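Workshop notebook, costume and stage
Jan 21, 2026

Today I continued with the jacket for Mai. This is the king act which Catriona is directing for the spring night at Esness. The jacket must look like a heavy tailored one from the seats, but it must come off in one pull, front to back, while he is singing. I say he because on stage Mai is he. Phong is the performer and in fittings I mix the two names all the time.

First fitting was with the snap tape. I put 16 snaps on the center back, size as on the old waistcoat. It opens well when I pull on the dress form, but on Phong the shoulders take all the tension and the top four snaps stay closed. He had to pull two times. Catriona said two pulls is a comedy number, and this is not a comedy number.

Second version: magnets at the top, snaps from the shoulder blade down. Better. The collar still catches in the wig lace at the neck. I will try to cut the collar stand lower by one finger and see. 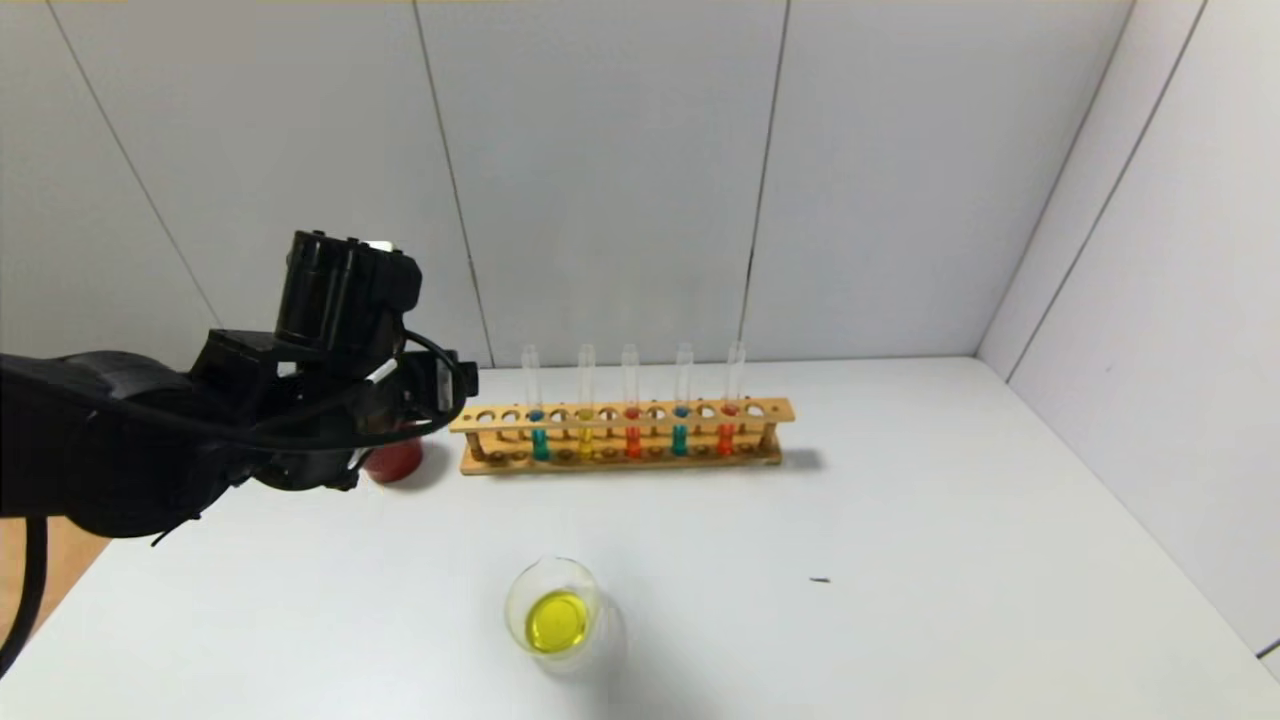
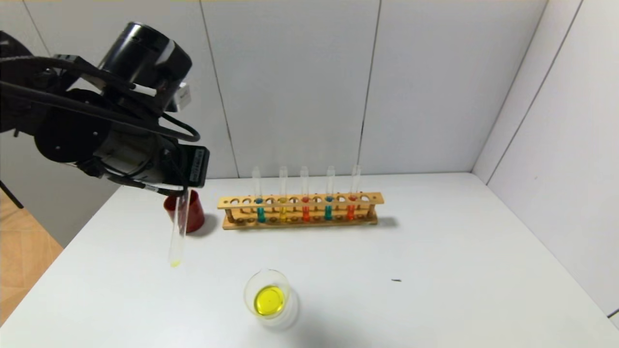 The chest piece is also not finished. The binder we have is good for standing still, but when Mai lifts both arms the lower edge rolls up and makes a line under the shirt. Nelly suggested to sew a short cotton skirt on the binder and tuck it in the trousers. I did it in the afternoon by hand, long stitches only, so that we can remove it. He must be able to breathe fully for the last song. I asked Phong to sing it seated and standing, and he said standing is fine, seated is a little tight at the ribs. Please do not take it in any more.

Facial hair: the cut hair beard is still nicer than the lace one. We tested two adhesives on the jaw, left side and right side. The left side held for 35 minutes with singing, then the corner near the mouth lifted. The right side held until we took it off, but the skin was red after. So for now left side glue, and a small repair at the interval. Note for Quyên: chop the hair shorter than last time, the long pieces go in the microphone.

Music. The Cotari track is now cut to the new length. The tear-off is on the second drum break, not the first. I wrote this wrong in the September pages and someone may still be reading from there, sorry.

Money, because Mortimer asks: the fabric and trims for all five kings stand at 2,455 with the boots included. The boots for Jakari are not included, they come from his own closet.

To do
- lower collar stand, fit again with wig
- replace the third magnet, it is weak
- ask Nelly where the gray thread is
- shoulder pads, thinner, the present ones move to the front when he dances
- second shirt same as first, for the sweat

Phong comes back after lunch tomorrow. I leave the jacket on the form with the back open, please do not close the snaps, the tape is only basted.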